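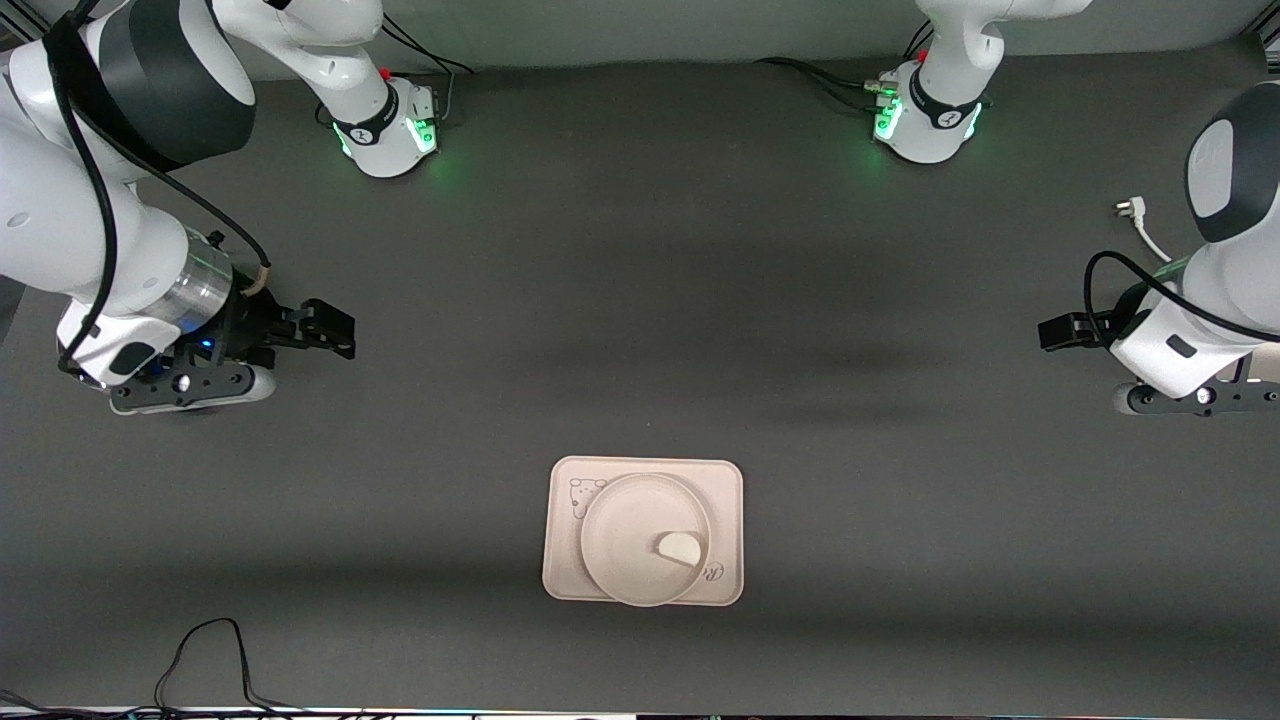

**How long does a batch of marmalade keep?**

Around 6 months in a cool, dark cupboard, as long as the jars were sterilised and sealed while hot. Once a jar is open, keep it in the fridge and finish it within a month.

**Can I use ordinary oranges?**

You can, and it's lovely! Sweet oranges set more softly, so add the juice of two lemons per batch. Timo Wendt swears by blood oranges, and his are gorgeous - dark, sharp and a bit sticky.

**My marmalade won't set. Is it ruined?**

No, just put it back in the pan, boil it hard for five minutes and test a blob on a cold saucer. If it wrinkles when you push it, it's done.

**Do I have to soak the peel overnight?**

I always do, and the smell in the morning is wonderful. A long simmer works too if you're short of time.

**When is the next Tevholm swap day?**

In July, date to follow. Bring as many jars as you like, with labels please!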